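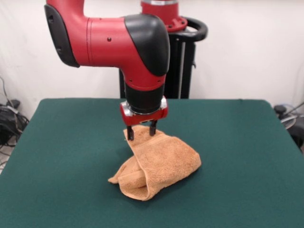

**drostidar** · 7:30 pm
Washing a wool blanket, label says 30 degrees. Can I spin it or only drip dry?

**rivas_k**
Spin it on low for 3 minutes. Dripping wool stretches under its own weight.

**ristus**
Disagree. Spinning felts the edges. Roll it in towels and dry it flat.

**rivas_k**
Felting comes from agitation and temperature swings. A spin pins the load to the drum, so there's little rubbing.

**ristus**
Depends on the machine. Mine tumbles between spins.

**drostidar**
Mine has a spin-only setting. Will try low, then flat on a rack. Drying time?

**rivas_k**
Around 7 hours indoors. Turn it once.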